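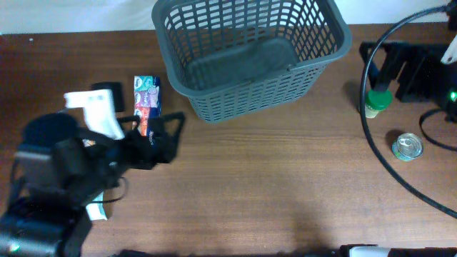 Hi again, Hayley Staniforth here, ticket 558, the pantry order that keeps getting stuck at checkout. I've been trying to put together one Kershaw delivery for our break room and the site won't let me mix the small snack boxes with the storage stuff. What I want to end up with is simple: a gray plastic basket, the rectangular kind with the lattice sides, sitting at the back of the wooden table, and the little printed boxes standing up in it so people can see what's what. The basket is there and it's still empty, and the one small box I have to go by is the upright one with the bright green, red and orange on it. So please don't send me another link to the bulk cartons!

What I've tried so far:

Cleared the cart and started over. Added 18 small boxes, all fine. Added a second basket (same gray one, I want a pair) and the total went blank. Took the basket out and the total came back.

Tried it the other way, basket first, then boxes. Same blank total, but this time I also got a red message saying "item not available in Burnport." The boxes were available in Burnport two minutes earlier, so I don't know which item it means.

Logged out, logged in, different browser. Nope.

Called the phone line at lunch and got Bogdan, who was very nice and stayed on while I clicked through it all. He could see my cart on his end with a total in it - mine was still blank. He said he'd add a note.

Reply from Bogdan Sima, Kershaw support
Hi Hayley, note added as promised. The baskets ship from Lurent and the boxes ship from our own shelves, and I think the cart is choking on the two addresses. Could you check whether your account has an old delivery address saved?

Hayley Staniforth
Oh, it does! There's one from before we moved, under Sandra Mottram's name (she set up the account way back in the old office). I deleted it and the red message went away. Total is still blank with both items in, though, so we're half fixed I guess.

Reply from Bogdan Sima, Kershaw support
Good, that's progress. Please place them as 2 orders for now and I'll take the second shipping charge off by hand. I've passed the blank total to Sayaka Nishimura on the web side.

Hayley Staniforth
Done, both went through, and the charge is gone from the second one. Thank you! Leave this open till Sayaka has had a look, please, I'll be reordering in October and I'd love to do it in one go.

Status: open, assigned to S. Nishimura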